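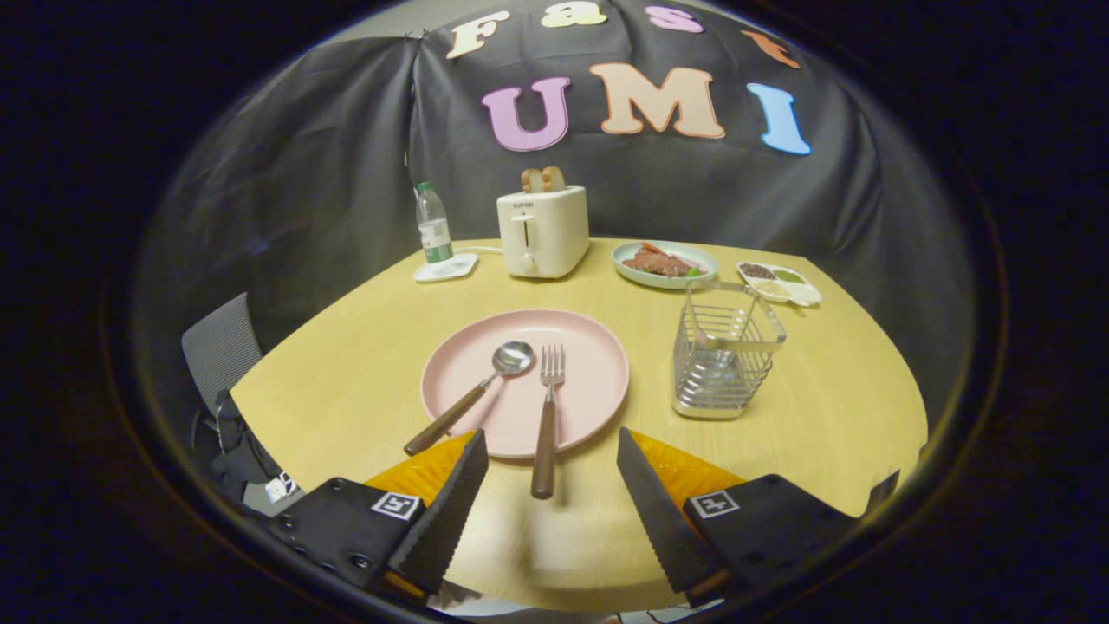 Fig. 7. Round table during changeover: large plate, spoon and fork, wire utensil holder, meat plate, sauce dish, toaster.

Section 4: Setting and Clearing the Round Table

Now for the fun part! If you have followed Sections 1 to 3, your Ellwood round table is level, the top is wiped down, and the pedestal bolts have had their second tightening. This section covers laying the table for a toast meal, changing it over between courses, and clearing it again. A round top is a joy to eat at, but it does use up space differently from a rectangle, so please read 4.1 before you start putting things down.

4.1 Know your zones

The top divides into a center, a back and a rim. Large plates go in the center while you are serving one person or sharing. Appliances stay at the back, on the side nearest the wall outlet. Small dishes go toward the right, within easy reach (swap this for left-handed diners, it makes a real difference).

Keep anything with a cord off the rim. The Ellwood top is tested for a total load of 100 pounds, evenly spread, and a breakfast won't come anywhere near that, but leaning hard on one edge is another story. See Section 2 if the table rocks.

4.2 Laying the table

1. Set the toaster down first. A two-slot model fits nicely at the back center with its lever and dial facing the diner. Leave clear space above the slots.

2. Place the large plate in the center. Pastel plates look wonderful against the pale yellow top, and the pink one from the Isov set is our favorite by a mile.

3. Put the wire utensil holder to the right of the large plate. The square base should sit flat. If it wobbles, check for a crumb underneath before you blame the holder.

4. Add the meat plate farther back on the right. A small plate is plenty for one serving on a bed of greens.

5. Place the divided sauce dish beside the meat plate, toward the outside. Fill each compartment no more than halfway. Dark, green and pale sauces side by side look great and are easy to tell apart!

6. Load the bread and lower the lever. Start at a middle setting and adjust from there.

CAUTION: Toaster slots and the metal around them get very hot. Never reach into a slot with a fork or any other metal utensil. Unplug the toaster and let it cool before you free a stuck slice.

CAUTION: Do not toast under a hanging lamp, shelf or curtain. Allow 30 inches of open space overhead.

4.3 Moving utensils between plate and holder

The spoon and fork in the Isov set have metal ends and wooden handles, and they are a little longer than you may be used to. That length is lovely in the hand, but a handle can stick out past the rim of the plate and get caught by a sleeve.

1. Pick up the fork first, by the handle.

2. Raise it clear of the plate before moving it sideways. Dragging the tines will mark a matte glaze.

3. Lower it into the holder.

4. Repeat with the spoon.

NOTE: Clean utensils go in handle down, so the wood stays out of the way when you are pouring sauces. Used utensils go straight to the sink and never back into the holder.

4.4 Clearing and care

Clear the sauce dish first. It is the easiest thing to tip, and soy sauce on a pale top needs to come up fast. Blot, then wipe with a damp cloth along the grain of the wood. Lift plates straight up instead of sliding them. Empty the crumb tray once the toaster is unplugged and cool.

Wooden handles should be washed by hand and dried right away. Do not soak them, and keep them out of the dishwasher. A drop of food-safe mineral oil every month or so brings the color up beautifully. The wire holder can be rinsed and dried with a soft towel to keep its shine.

Replacement parts

Utensil holder, square: order no. 2912
Touch-up oil for table top: ask your Vomalitz dealer
Felt pads for pedestal: see Section 2, parts list

Go on to Section 5 for seating four at the round table, including the Warkach bench.

Vomalitz Home, Ellwood Table Guide, revised October 2019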